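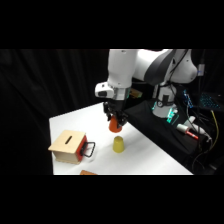
## Prustach Water District – Operations Meeting, September

Start 6:30 p.m. Quorum present. Agenda accepted with item 7 moved ahead of item 6. Minutes of the previous meeting approved with one correction: under "Valves," read "gate valve" for "check valve."

### 1. Norkolby main replacement

The contractor, Bai, has laid the new ductile iron main from the pump house to the Norkolby crossroads. Pressure test was passed on the second attempt. The first attempt failed at a flanged joint near the culvert; the gasket was replaced and the joint retorqued. Chlorination and bacteriological sampling follow next.

There are 40 service connections to move to the new main. Bai proposes working from the north end and shutting off one side of the road at a time. Residents will get written notice two days before each shutoff. A request to do the work at night was discussed and declined on cost.

The old main will be cut, capped, and left in the ground. Its location is to stay on the district drawings, marked "abandoned."

### 2. Leakage

Night flow in the Nornley zone remains high. Step testing was carried out between midnight and 4 a.m. by closing valves in sequence and logging the drop at the zone meter. The largest drop came when the section behind the school was isolated. Acoustic listening on that section gave a weak signal at two points, neither firm enough to dig on.

Agreed:

- Repeat the listening survey with the correlator, which is on loan from the county until the end of the month.
- Exercise every valve on the section and record the number of turns.
- No excavation until the correlator results are in.

One valve on this section could not be closed fully. It goes on the replacement list.

### 3. Meter program

A further 60 meters have been changed in Nornley. Readings from the new units are coming in by radio, apart from those in deep pits on the east side, where the signal is poor. The supplier suggests raised antennas or composite pit lids. The meeting preferred lids. A price will be obtained for 12 of them as a trial.
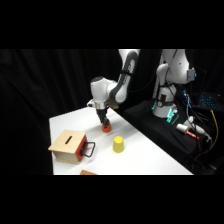

Two of the removed meters were bench tested after billing complaints. One read slightly low at minimum flow and correctly at the higher rates. The other was within tolerance at all rates. Neither result supports a refund. Letters to the two customers will state the test results in full and explain how to appeal.

Old meters are being kept in the pump house store until their final readings have been checked against the billing file. After that they may be sold for scrap.

### 4. Reservoir inspection

The diver's report on the Prustach reservoir was received. Sediment is light and limited to the area near the inlet. The interior ladder shows corrosion at the lower brackets and should not be used until repaired. The vent screen is torn and has been patched as a temporary measure.

Approved: up to $2,000 for brackets and a new stainless screen. Labor to come from the existing maintenance budget. The ladder is to be tagged out in the meantime.

### 5. Fire hydrants

Flow testing is complete in Norkolby and half done in Nornley. Static and residual pressures have been entered in the hydrant log. The hydrant opposite the feed store drains slowly after use and must be pumped out before freezing weather.

The fire department has asked for color-coded bonnets by flow class. No objection – paint to be supplied by the department.

### 7. Winter rates

The draft schedule was circulated. The base charge is unchanged. A question was raised about whether seasonal properties should pay the base charge while shut off. The bylaw is unclear on this point. Wording will be checked with the district's attorney before the schedule goes to public notice.

### 6. Correspondence

- Letter from the county on cross-connection surveys. Reply sent.
- Complaint about discolored water near the crossroads. Mains flushed, sample taken, result pending.
- Request for a bulk water permit for road work. Granted with backflow preventer required.

### 8. Actions carried forward

- Update valve drawings for the south loop.
- Obtain second quote for generator servicing.
- Check the chart recorder at the booster station, which is losing time.

Adjourned 8:15 p.m.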